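Un bras, un garage, une cuisine simulée

Journal en images, mis à jour le 11 mars 2023

Le projet s'appelle Pekuvier. C'est un bras articulé monté dans mon garage de Mestville, entre le congélateur et les pneus neige, et dont l'ambition est de ranger une cuisine. Pour l'instant il range surtout mes samedis. La carte de commande vient de chez Lallik, les réducteurs d'un lot Athanasiadis acheté d'occasion, avec 16 vis de trop et une notice dans une langue que je n'ai pas su identifier.

Avant de lâcher la bête sur de la vaisselle qui coûte de l'argent, je travaille en simulation. Le marbre y est gratuit, ce qui explique un certain laisser-aller dans la décoration. J'ai lancé 2 000 essais de saisie la semaine passée ; 1 744 sont allés au bout, les autres m'ont appris du vocabulaire. 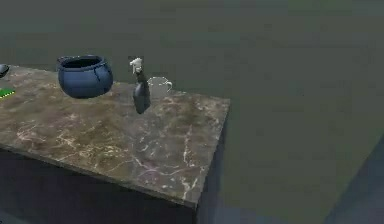 La marmite bleue, le pulvérisateur et la tasse en verre. Le transparent reste ma bête noire.
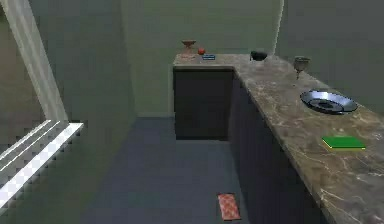
Le plan de travail en L, de la vaisselle posée dessus et un petit rectangle rosé par terre. 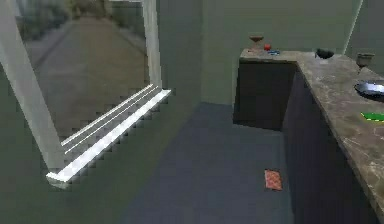
Même cuisine, côté fenêtre, avec vue sur la route. Chez moi, on voit les poubelles.

Côté matériel, la pince est démontée depuis mardi. Le doigt gauche avait pris du jeu et je réimprime la pièce avec un remplissage à 56 %, ce qui devrait tenir jusqu'à la prochaine erreur de signe. Le câblage du poignet est refait, cette fois avec des étiquettes. Il me reste à recaler le zéro de l'épaule et à retrouver la clé de 4, vue pour la dernière fois sous le congélateur.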